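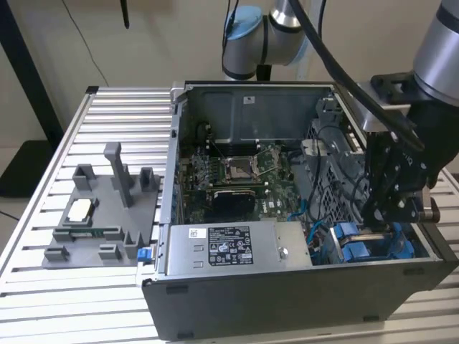 FOR IMMEDIATE RELEASE

Prondano opens November trade-in drive for old office desktops, Wandent and Qaisi branches first

WANDENT -- Got a dead desktop under the desk? Prondano wants it. The office supply and repair chain is taking in old business computers all through November, any make, any age, working or not. Store credit on the spot. No receipt needed.

The drive starts at 2 branches, Wandent and Qaisi, with Tonard joining once the new loading door is in. Drop-off counters open at 8 a.m. and close at 6 p.m. Big loads, call ahead please.

Last year's drive brought in 600 desktops, most of them from small offices, dental practices, a couple of school districts. Of those, 168 went back out the door as refurbished machines. The rest were stripped for parts or sent on for metal recycling. Prondano says it wants to beat that number and expects to, given how many offices are replacing computers before year end.

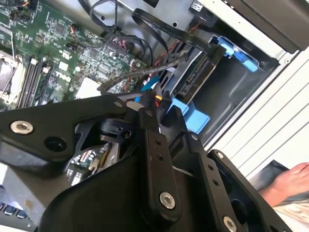

The open case of a desktop computer.

How it works. Bring the tower, leave the monitor at home (monitors are a separate program, see the web site). Staff check the model, look for a drive, hand over a credit slip. Takes a few minutes if the line is short. Credit is good at all branches and does not expire until the end of next summer.

What about the data? Big question, we get it a lot. Drives are pulled and wiped at the branch. Customers who would rather keep thier drive can take it out beforehand or ask at the counter, no charge, and the credit stays the same. A wipe certificate is available for business accounts. Ask for it when you drop off, it can't be issued later.

Refurbished desktops start at $69 and go on sale as they are ready, so stock will change from week to week. Each one comes with a power cord and a 90-day store warranty. Keyboards and mice sold separately. Nonprofits and schools can reserve machines by email before they reach the shelf. 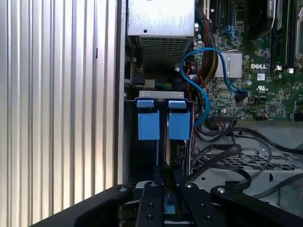
Interior of a Dell desktop tower.

Not accepted: laptops, tablets, printers, anything with liquid damage, anything with with a cracked battery. Servers by appointment only. Limit of almost nothing for households, but business loads over one van need a pickup slot, and those are going fast for the first half of the month. 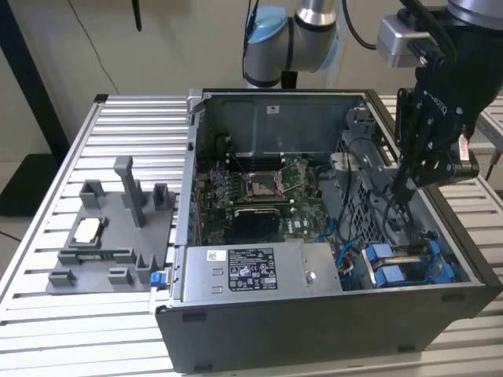
Pickup is free inside Wandent city limits. Outside that there is a flat fee, taken off the credit. Qaisi pickups run mornings only. Tonard customers can book now for later in the month, times to be confirmed by the branch.

About Prondano

Prondano sells and repairs office equipment from its branches in Wandent, Qaisi and Tonard. Repairs, rentals, used machines, toner.

Media contact: Prondano press desk, Wandent branch, weekdays until 4 p.m. Branch hours and the full list of accepted items are on the Prondano web site.

###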